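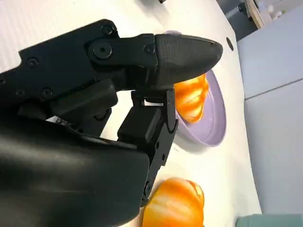

Lavender bowl with the orange fruit in it

Cleaning and storing pretend food and pastel dishes together, does the color rub off?

Asked 6 May 2018 in Home & Housekeeping > Cleaning and Storage
Viewed 1,270 times
2 answers

Hi all! Long-time reader, first time posting a question, so bear with me if this belongs in Crafts (a mod can move it, I won't be offended).

I have a small collection of pastel dishes that I keep out on a white table, and I set them up with pretend food. It started as a thing to do with my niece when she stays over and then she got bored of it and I didn't. I have the lavender bowl, a lavender plate, a light blue mug, and a bunch of food that I've picked up one piece at a time, mostly from the secondhand place on Hellamance Street and a few bits from Stenavham when they were clearing out the toy aisle. I change it around every couple of weeks. Sometimes it's breakfast, sometimes it's more of a fall thing.

My problem is cleaning and then storage. I'm in a 700 square foot apartment here in Indunberg and I can't leave everything out all the time, so whatever isn't on the table goes in a box in the hall closet. Up to now I've just been stacking the food inside the dishes to save room. When I took everything out last time, one of my other plates (a white one) had a faint peachy smudge where a play carrot had been sitting on it all winter. I got most of it off with dish soap but not all, and you can still find it if you tilt the plate toward the window. So now I'm nervous about the lavender ones, because they're my favorites and I don't think I could replace them. There's no maker's name on the bottom that I can find.

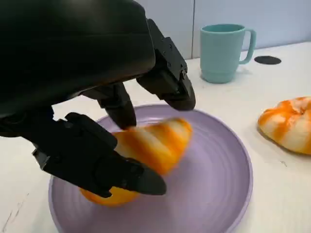

The croissant on the lavender plate, one of the ones I worry about

That croissant is the piece I'd be saddest to ruin. It's striped, orange and a creamy white, and I really love how it looks. I'm guessing the stripes are printed or painted but I really don't know, and that's part of why I haven't dared to do more than dust it. The lady at the secondhand place didn't know either, she had it in a basket with doll shoes.

So my questions, in no special order:

What do you wash pretend food with if you don't know what it's made of? I've read baby wipes, I've read vinegar, I've read magic eraser (that one scares me), and my sister says just throw it all in the dishwasher in a mesh bag. She says that about everything, she once did a lampshade.

Is it the orange color in particular that moves onto other things? The carrot was orange. I have a lot of orange stuff, it's kind of my color along with the lavender.

And what do I put between things in the box? I have tissue paper, a roll of that bumpy shelf liner, paper towels, and a whole lot of grocery bags.

I'd also love any thoughts on keeping dust and little bits off a plate that's sitting out. I wipe mine and the next time I look there are specks on it again. I don't have pets or anything. The window is open a lot in spring, so maybe it's just that.

Thanks so much in advance, you people saved my oven door last December!

Comments on this question

Your sister and the lampshade, I'm crying. Did it survive?

(asker) The frame did!

Does the light blue mug have any smudges, or is it only plates? Wondering if it's a flat surface thing.

(asker) Only the white plate so far. I never put food in the mug for storage, it usually gets wrapped by itself because of the handle.

ANSWER 1 (accepted by the asker)

Oh I can help with this one! I ran the play corner at a church nursery for years and I've washed more pretend food than real food, I swear. I also have a shelf of it at home that my kids are way too old for, and it is not going anywhere.

First, please don't do the dishwasher. I'm sure it works for some people with some pieces, but if you don't know what a thing is made of, heat is the part you can't take back. I had a bunch of grapes come out of the dishwasher looking like raisins. Same with the magic eraser, which is very, very fine sandpaper when you get down to it. If that croissant's stripes are painted on, you'd be rubbing paint off along with the dirt. I'd skip vinegar on it too.

What I do is boring. Small bowl of lukewarm water, one drop of dish soap (one! not a squirt), and a soft cloth that you dip and then wring out until it's barely damp. Before you do anything else, pick a place that doesn't show, like the underside, and rub it lightly with a white cotton swab dipped in the same water. Look at the swab. If it's clean or just gray, go ahead and wipe the whole piece, then go over it with a cloth with plain water, then dry it. If there's orange on the swab, stop and go back to dusting. A big soft makeup brush is the best thing for dusting anything with grooves or ridges. Buy a cheap one and keep it in the box.

If a piece is squishy or foam, don't let water sit on it. If a piece has a seam or a little hole, don't dunk it, the water gets in and then it lives there and you'll smell it eventually. Ask me how I know about the bath-time lemon.

About the orange. I don't think orange is worse than the rest, I think it just shows more. Reds do it as well. What I've seen is that soft, bendy play food is the real troublemaker. When it's pressed up against another surface for months in a warm spot it can leave a mark or even go a bit sticky. Was your carrot a rubbery one? Hard pieces I've hardly had any trouble with. A hall closet can get pretty warm if there's a water heater or a pipe behind the wall, so put your hand on the wall and see.

For the box, here's what I'd use out of what you've got. Tissue paper, yes, as long as it's plain white. Don't use the colored kind, the dye comes off if it gets the least bit damp and then you've got a new problem. Paper towels are fine also, get the ones without a printed pattern. The bumpy shelf liner I would NOT put right up against the dishes or the food, mine left a grid on a cookie tin and I never got it off. You can put it at the very bottom of the box so things don't slide, with a piece of cardboard over it. Grocery bags I'd only use to fill the empty corners. Some have ink on them and I don't trust it.

And please stop stacking the food in the dishes! I know it saves room. If you really have to, line the bowl with 2 sheets of white tissue first and wrap the food as well. But a shoebox for the food and something flat for the plates would be so much better, and you can fit both on one shelf. Plates I stand on edge like records, with a paper towel between each.

For the smudge that's already on your white plate, make a paste of baking soda and water, about like toothpaste, dab it on and leave it a good while, then wipe with a soft cloth. Don't scrub. If it's still there after a couple of tries then I'd turn that plate into the one that sits under something.

Hope that helps, and I love the lavender, by the way. I had Tsuji dishes in almost that color when I was first married and I gave them away like a fool.

Comments on this answer

(asker) It WAS a rubbery carrot! And there's a pipe behind that wall, I just went and checked, it's warm. I'm moving the box under the bed tonight. Thank you thank you.

(asker) Update for anybody following. I did the swab test on the underside of the croissant and it came back gray, so I wiped it and it looks great, the creamy parts are so much lighter. I did the pumpkin after that and had everything out on the table again in between, the plate and the mug too.

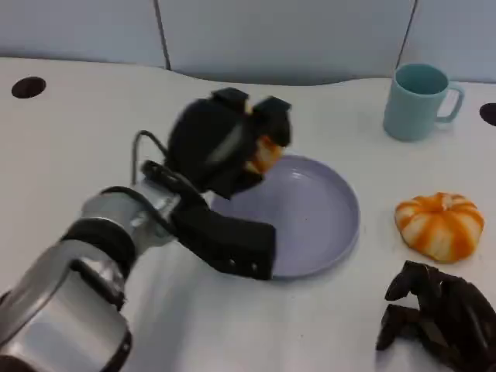 I haven't tried the baking soda on the white plate yet, I'm out, but it's on the list. The other thing I noticed is that the ribs on the mug hold dust way more than I thought, and the makeup brush is perfect for that. I was going at it with a paper towel before like a crazy person. Also I'm now thinking the pumpkin should stay out all year. It's orange and white like the croissant and they look so sweet together, even if a pumpkin in May is a little odd.

Leave the pumpkin out. I have a ceramic turkey on my fridge and have had since forever.

Good news on the swab! Do test each one separately though, even if they look like they match. Two orange pieces can be painted with completely different stuff.

ANSWER 2

I just use baby wipes on everything and never had a problem. Unscented ones.

For the specks on the plate, wipe it with a microfiber cloth that's a tiny bit damp and let it air dry, don't rub it dry with a paper towel. Paper towels shed and I bet you that's half of what you're seeing. It might be coming from the tissue paper too if you unwrap everything right over the table. I unwrap mine over the bed.

You could get one of those mesh food covers like for picnics and pop it over the plate when you're not looking at it. It doesn't look that nice but it works.

Comments on this answer

Baby wipes can leave a film if you don't rinse after, just saying. Then the dust sticks to the film.

(asker) Oh, the unwrapping! I always do that right over the table. Going to try doing it in the other room.

I second the mesh cover. You can find white ones, and on a white table you'd hardly notice it.

Related in Cleaning and Storage
Sticky doll arms after a summer in the attic
How to store plates on edge without chipping
Getting candle wax out of a ribbed mug
Will a shoebox turn white dishes yellow?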